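Open afternoon at the Prusmont household goods works, Pravbridge

We went over in March with the Nollarau group. The works has 3000 square metres of floor and the tour takes in perhaps half of it, starting in the cloth room, where kitchen cloths are cut and hemmed in batches of 200.
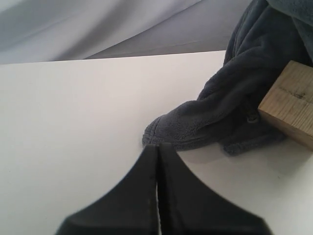

Cloths are checked on plain tables before they go to packing. Staff look at the hems first, then the fold. A white top was chosen years ago so that loose threads show up, and a gray cloth like the one on it is easy to judge for shade. Rejects are sold in the shop by the gate in bags of 50.

Tableware comes next, through the double doors. The Gilbert range is all metal, plates and bowls mostly, boxed for canteens.

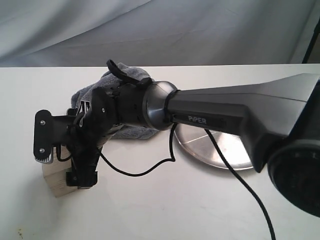

Round metal plate with raised rim, tableware room.

Tea was served at three. Parking is on the road side only.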